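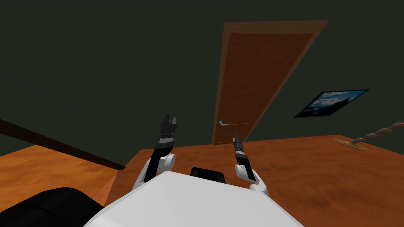 Figure 1. Simulated robot with two arms, both grippers pointing upward.

3. Print server tests

For our project we compared two ways of sending large drawings to the plotter in the Grernura lab. The first way was the normal driver. The second was Flamum, a small queue program which our group wrote in Python.

We used 3 drawings from the Liew bridge course, each in A1 size. With the driver, the longest job needed 217 seconds until the paper was cut. With Flamum the same job needed 187 seconds. The line quality was equal for our eyes, but we did not measure it.

One problem stays open. When a file has more than 3000 layers, Flamum stops and the user must start the queue again by hand. We think the fault is in the Wudeck library, which reads the layers one by one. In March we will test an older version of it.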